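4.2 Folding in Occupied Rooms

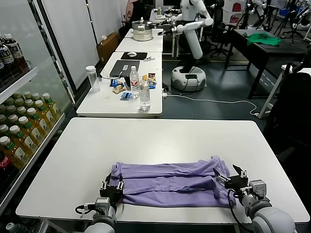

Figure 3. Two-arm garment handling at the near table, with both grippers on the cloth. Drinks cooler at left; a second table with everyday items beyond.

Folding has been declared nearly solved often enough that we approached it with low expectations and a large supply of clothes. Prior work tends to start from a flattened garment on a bare surface, a condition few households have achieved. Our Skovton trials kept the tabletop but left the rest of the room as it was. The purple garment in Figure 3 lies in a long band near the table edge, with a gripper at either end, and the background holds snack wrappers, a laptop, drink bottles and another robot. A policy trained on tidy backgrounds has plenty to look at besides the laundry.

We ran 40 trials under each of two conditions. With the garment laid out flat by an experimenter, the Surkska policy produced an acceptable fold in 39. This is an excellent number, and we would have been happy to stop there. With the garment dropped from shoulder height, as laundry generally is, it produced 11.

Most failures came before any folding had begun. The policy would take hold of a sleeve, treat it as a hem, and carry on with great confidence. Grasp force was rarely at fault. The grippers held whatever they were given – it was simply the wrong part. Regrasping helped when the first error was small, but more than half of the recovery attempts ended with a tighter bundle than the one they started from, which a generous reader might call storage.

The Plullimton baseline showed the same pattern at lower speed. Its planner pauses between grasps to re-estimate the cloth state, and on dropped garments these pauses took up the larger part of each trial. We did not score patience.

Both policies were then moved to the Ponce site without retraining, using the same garments and the same fold criteria. Results for that transfer are given in Section 4.3, together with the towels, which went better.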